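Stetetness 生活课堂
居家器物与整理 讲义之四:杯子
2020年11月27日更新

上节课讲碗盘,讲到最后时间不够了,杯子那一段我是一口气念完的,回来翻了翻大家交的笔记,好几份写到“杯子”两个字就停在那儿了(我的错!)。所以这一讲从头来,专门讲杯子,重点讲玻璃杯。碗盘那部分不再重复,忘了的同学翻上一份讲义。

课前请准备:家里常用的玻璃杯一只,别的材质的小杯子或小容器一只,干布两块,再找一块能铺在桌上的旧布或垫子。不用特地去买新的,我更希望你们拿天天在用的那只来,杯口有点水垢最好,课上正好用得着。

一、先认杯子

我家的杯子是搬了几次家攒下来的,高矮胖瘦什么都有。以前我按颜色摆,摆出来是挺好看的,可是每天早上伸手进去都要碰倒一只。后来改成按用途摆,喝水的归喝水,喝茶的归喝茶,漱口的根本就不该进厨房的柜子,这才顺手。

课上我们按三样东西来认:材质、容量、杯壁。

材质大家都会看,玻璃、陶瓷、塑料、搪瓷、不锈钢,拿在手里就知道了。容易弄混的是透明塑料和玻璃,远看真的像,尤其是做得好的那种。教大家一个笨办法,用指甲轻轻弹一下杯身,玻璃的声音清一点,塑料的闷。贴在脸颊上也行,玻璃通常凉一些。上学期有同学问我看杯底的花纹能不能分,我自己是分不出来的,两种都有人压花。

容量呢,我们课上统一用200毫升的杯子做标准,讲义后面凡是写“一杯”的地方都是这个量。家里没有刚好200毫升的也没关系,拿厨房秤称200克水倒进去,在水面的位置贴一小段纸胶带,往后就照着胶带来。700毫升以上的我就不叫它杯子了,归到壶和罐子那一讲。那种带把的大家伙,洗的时候手势完全两样。

杯壁的厚薄关系到怎么洗、怎么放。我手上有一只在Hà买的薄壁杯,杯口大概只有2毫米厚,喝冷水特别舒服,嘴唇碰上去几乎没有感觉,可是我从来不敢往里倒刚烧开的水。普通的玻璃遇到一下子冷一下子热,里外胀得不一样快,就可能裂,厚的也一样会裂,有时候厚的裂得还更凶。耐热玻璃另当别论,买的时候看包装上有没有标,没标的就当它不耐热。

二、拿杯子

你们别笑,拿杯子真的要讲。我在课上看大家收拾桌子,十个人里总有人把几根手指头直接插进杯口里,一夹就走。我知道这样快,我自己年轻的时候在食堂帮忙也这么干过。可是手指伸进去的地方正好是人家嘴要碰的地方,而且杯口是整只杯子最怕碰的一圈,几只夹在一块儿,叮叮当当的,缺口就是这么来的。

手要放在杯身的下半截。矮杯子就整个握住,高杯子一手扶身一手托底。带把的杯子空着可以只拎把手,装了热东西就要加一只手托着(手上垫块布)。高脚杯捏脚,擦的时候千万不要一手捏脚一手拧杯肚,两头一使反劲,脚就断了。我断过。

两只手交接的时候,比方说左手递右手,或者递给旁边的人,顺序记一下:接的那边先拿稳,递的那边再松。听着像废话吧?可是你们去看,家里摔杯子很多就是在交接那一下摔的,两边都以为对方拿住了。做交接练习的时候请大家在铺了东西的台面上方做,离台面低一点,别举到胸口那么高。

手上东西多的时候还有个毛病,就是玻璃杯和别的小杯子、小容器一把抓在一起。两件东西材质不同,硬的碰脆的,吃亏的总是脆的那个。我的习惯是玻璃的先拿、单独拿,放好了再回头拿别的。慢一点就慢一点嘛,我们又不赶着开席。

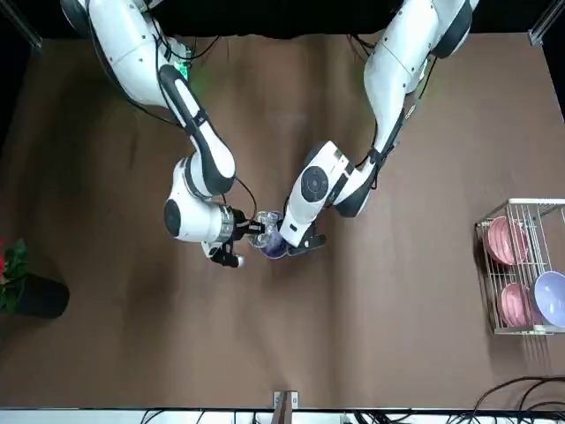
图一 棕色台面上方的透明玻璃杯,旁边略低处有一件蓝紫色小物。

练习的时候顺便看看光。透明的杯子在深一点的底色上面,边上会有细细的亮光,杯口在哪儿、杯底在哪儿就容易看出来。白色桌面上就难多了,我家原来的饭桌是白的,晚上开着灯,玻璃杯放在上面跟没放一样,袖子一带就倒。后来我在白桌子上铺了一块咖啡色的布,倒杯子的次数真的少了。大家回去可以试试,深色的、哑光的都行,亮面的不好,反光。

三、台面和垫子

讲到布了就接着讲。台面上铺什么,我的要求就两条:软一点,不滑。旧毛巾可以,旧桌布可以,做手工的垫子也可以。有同学问铺得不平整有没有关系,有一点褶子我觉得不要紧,可是杯子放下去之前要用手摸一摸那个位置,杯底别正好压在褶子上。细高的杯子尤其要留神,底小,歪一点点就站不住。

铺的范围宁可大一点。不少人只在面前铺一小块,杯子洗出来排着排着就排到外面去了。我一般铺到离桌沿一个手掌的地方,手掌以内不放杯子,留给胳膊。

垫子要定期洗,这个我不多说了,闻一闻就知道该不该洗。

四、洗

先洗玻璃的,再洗陶瓷的,油的放最后。我知道很多人家里是吃完饭一股脑全堆进水池,锅压着碗,碗压着杯子,我一看见就心慌。水池里要是已经堆满了,麻烦你先把杯子一只一只请出来,放到旁边的布上,再开水龙头。

水温用手试,觉得温就可以了。刚从冰箱里拿出来的杯子放一放再洗。洗洁精我用的是Clarnis,别的牌子也一样,挤一点点在海绵上打出泡来就够,直接往杯子里挤的话冲半天都是滑的,滑的杯子最容易脱手。

杯口那一圈用海绵夹着转一圈,里外就都擦到了。口红印、茶渍多半就在这一圈。杯底够不着的用长柄刷,不要硬把手塞进去!手卡在杯子里又一着急,杯子破了割到手,很麻烦的。手大的同学尤其听进去。

水垢的办法讲两种。一种用白醋兑温水泡着,过一会儿用软布擦;另一种用小苏打加一点点水调成糊,抹上去轻轻打圈。两种别混在一起用,混了冒一堆泡,看着热闹,去垢的力气反倒抵掉了。钢丝球请不要靠近玻璃杯,划出来的细痕补不回去,以后越来越容易藏垢。有的杯子怎么泡怎么擦都是雾蒙蒙的,那可能是表面已经磨花了,就让它去插牙签或者养根葱吧。

五、擦和晾

我偏向先控水再擦。杯口朝下斜着放在布上,留一道缝让气能进去,完全扣死的话里面闷着水汽,过一晚上拿起来有味道。控到不滴水了,再用干布擦。

布用不掉毛的。一只手隔着布托住杯底,另一只手把布的另一头塞一点进杯子里,拇指在里、别的手指在外,慢慢转。杯子在转,手基本不动。擦完以后别再用光手去摸杯肚,一摸就是一个指印,前面白忙。想检查干不干净就隔着布拿起来对着窗户看一眼。

六、进柜子

柜子里的杯子能不叠就不叠。非要叠的话,只叠那种本来就设计成能叠的,杯身上有一道台阶,叠进去以后下面那只的杯口托着上面那只。没有台阶的硬叠,当时看着好好的,第二天就拔不出来了。

真拔不出来怎么办?这个问题每学期都有人问。上面那只里倒一点冷水,下面那只外面用温水淋着,过一会儿轻轻转着往外拔。温水,不要用烫的。拔不动就再等等,别上筷子撬。

杯口朝上还是朝下,各家有各家的说法。我是常用的朝上,不常用的朝下,柜板上垫一层布。朝下放不落灰,可是重量全压在杯口上,薄的那种我舍不得。

层架的事也有人问,我家用的是Brumlow的两层架,架子矮的那层放小杯子,高的那层放水杯,玻璃的都在外侧,陶瓷的在里侧。当时连柜子一起改,前前后后花了3,000块,说实话有点贵,你们不必学我,用两个砖头一块板子也能搭出一层来(板子边要磨一磨)。要紧的是伸手的路线上别隔着东西,拿里面的不用先搬外面的。

我九月刚开这门课的时候还主张在柜门上贴标签,后来自己家先撕掉了,贴了也没人看。喜欢贴的同学照贴。

七、破了怎么收

先叫大家别动,光脚的原地站着,旁边的人去拿鞋。大块的戴厚手套捡,小块的用扫帚,最后用湿的厨房纸按着沾一遍,往远处多沾一点,玻璃渣蹦得比想的远。沾过的纸不要再拿去擦别的地方。碎片用几层报纸包好,胶带缠紧,外面写上“碎玻璃”三个字再扔,收垃圾的人手也是手。吸尘器我不太建议,渣子容易留在软管里。

有缺口的杯子也在这里说。再小的缺口都别拿来喝水了,我知道舍不得,我那只蓝边的舍不得了好几年,现在在窗台上装纽扣。

课后练习

回家把你家的杯子全拿出来,铺好垫子,按材质分开,再按用途分一次。想想哪几只是一个月都没碰过的,先别急着扔,放到另外一个盒子里,等下一讲再看。

练左右手交接,先用塑料杯,练顺了再换玻璃的。

挑一只有水垢的杯子,试试上面两种办法里的一种,记下来用了哪种、泡了多久、效果怎么样。没去干净也照写,我想看的就是真实的记录。

画一张你家放杯子那格柜子的简图,标出你每天早上第一只拿的杯子在哪儿。图画得丑没关系,我画得更丑。

下一讲讲壶和罐子,请带一只有盖的来,盖子不合的也带来。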